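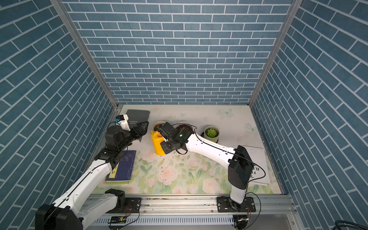
Yellow watering can, soil everywhere, and the fashion book still in the way.

I own 264 photographs of succulents on my phone and have, until this month, managed to keep very few of them alive in person. The photographs are doing well. They need no water at all.

The trouble started in August, when I bought a tray of small plants from the Mugo garden centre on the Dromham road. I had gone in for a washing-up brush. They sell them near the till, lined up like sweets, and I came out with succulents and no brush. We went another week scraping the pans with a fork.

The first mistake was treating them like the fern. The fern (now deceased) wanted a drink every time you walked past it, and I had got into the habit. Succulents do not want a drink. Succulents want you to go on holiday and forget where you live. Two of the August lot turned to something like wet tissue before I worked this out, and I had to scoop them out of their pots with a teaspoon that has since been retired from tea.

So now there is a system. My friend Colton Chan, whose windowsill puts mine to shame, told me to push a finger into the soil and leave well alone if it felt even slightly damp. I pointed out that in that case I would hardly ever get to use my watering can, which is bright yellow and my favourite thing in the flat. He said that was rather the point. I have kept the can next to the pots anyway, for morale.

Repotting is the part I enjoy, mostly for the mess. However carefully you tip the stuff in, a share of it lands on the table, and the table has roses and butterflies on it, so every crumb of dirt shows up like a beetle at a wedding. I have learned to sweep it up with a dry pastry brush. Wiping it with a damp cloth gives you mud, and mud on butterflies is a sad thing to look at over breakfast.

Then there are the books. Mine have nowhere to live at the moment, as the Prilmont bookcase came with a bag of the wrong screws and the shop has promised me the right ones on three separate occasions. Until then they drift. The kitchen gets the cookery ones, the bath gets the thrillers, and FASHION SHOW goes wherever I happen to need the space least. I bought it second-hand in a fit of self-improvement. I have worn the same two jumpers since, but it is a handsome dark grey hardback and it makes me feel as if I might have opinions about hems.
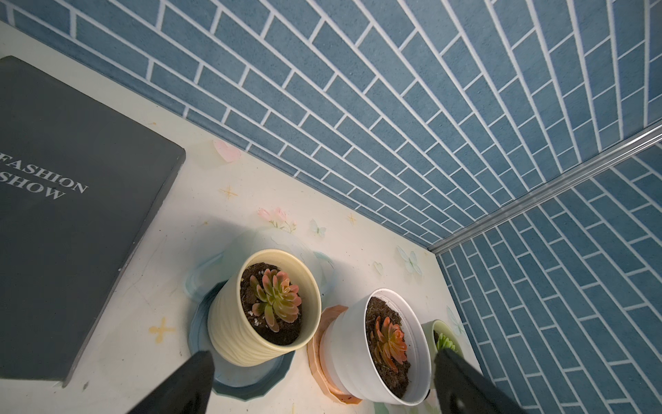 FASHION SHOW in the front row, with the orange one playing to the crowd.

I am unreasonably pleased with the saucers. The ribbed cream pot has a pale blue-grey one with a scalloped rim, and the white pot has a peachy pink octagon, and neither of them was bought to go with anything. My mother says they look like something you'd be given a very small cake on. She is right, and I have since tried it with a very small cake.

The plant in the cream pot is the sensible one: green, tidy, a bit of pinkish-red at the tips. Its neighbour in the white pot is orange going on red and looks like it has been somewhere nice without us. Colton says they colour up when they get plenty of light, which may be true, though he also told me the fern would pull through. The one in the little pale green pot has thin pointed leaves and I have lost its label, so it is called Nodico, after the brand of compost I was holding when my sister asked.

I did read up on soil, if anyone cares. You want it gritty. The white flecks in the cream pot are perlite, which weighs nothing and gets into your socks. A bag cost me 75p at the church sale and I expect to be leaving it to somebody in my will.

Next job is a proper home for the books, then a washing-up brush. I rang Prilmont again this morning and was told the screws are in the post. The fork is in the sink.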